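Trirham Seed Swap List – read me first

Hi! You've found the folder for the Trirham seed swap list. I'm Ourania Zacharopoulos, and I type the whole thing up from the paper slips people mail me, so if something looks off it's probably my handwriting-reading and you should tell me.

Last updated: 14 Sep 2023

What's in the folder

seeds.csv – the main list, one row per packet offered
growers.csv – who offered what (first name and town only, please don't ask me for addresses)
notes.txt – the long, rambling stuff people write on the backs of their slips, which I love and refuse to cut

The columns in seeds.csv are name, kind, year saved, grower, and keeps_true. That last one is yes, no, or blank. Blank means the grower didn't say, so don't read it as a no! I made that mistake myself in July and took a perfectly good pole bean off the list.

Mailing

We swap by mail, in plain cardboard boxes with fold-over lids. Please send no more than 20 packets in one box, and put your slip on top where I'll see it.

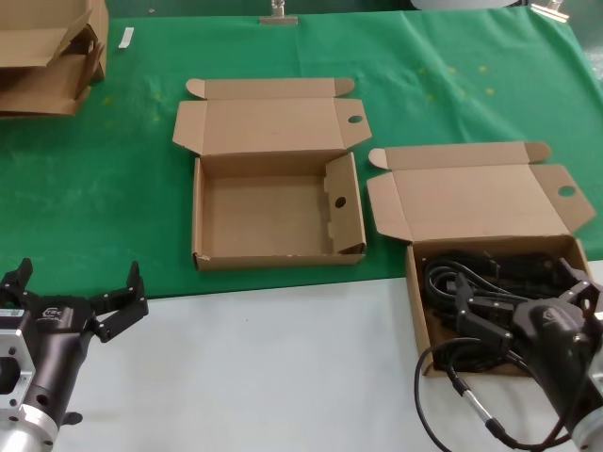 Brown cardboard on a green cloth.
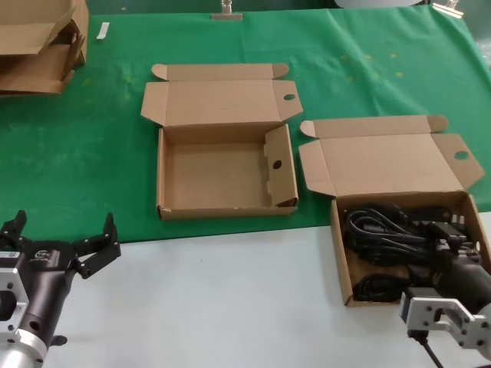
Squash seeds need longer to dry than you think. Rafail Lazaridis sent me a batch of his Korletey squash that had gone fuzzy by the time I opened it, and he'd given them 8 days on a plate. He does two weeks now and they've been lovely (big, pale, flat things, and they sprout like crazy).

Names are a mess

The same tomato shows up as Altport Pink, Pink Altport and "Grandma's pink one from Altport." I've put them all under Altport Pink and kept the original wording in notes.txt. If you think yours is a different tomato, write and argue with me, I enjoy it.

There are also 2 rows for Zurnex lettuce. One is the frilly kind and one is the kind that bolts the minute it gets warm – I've left them apart until somebody grows both side by side.

Using the list

Copy it, print it, pin it up at your library, whatever you like. Just don't sell it, and please leave the growers' first names in. If you want to fix a row, send me the old line and the new line together and I'll swap them in the next time I sit down with the slips.

Still to do: peppers. There's a whole envelope of them on my desk and I haven't typed a single one.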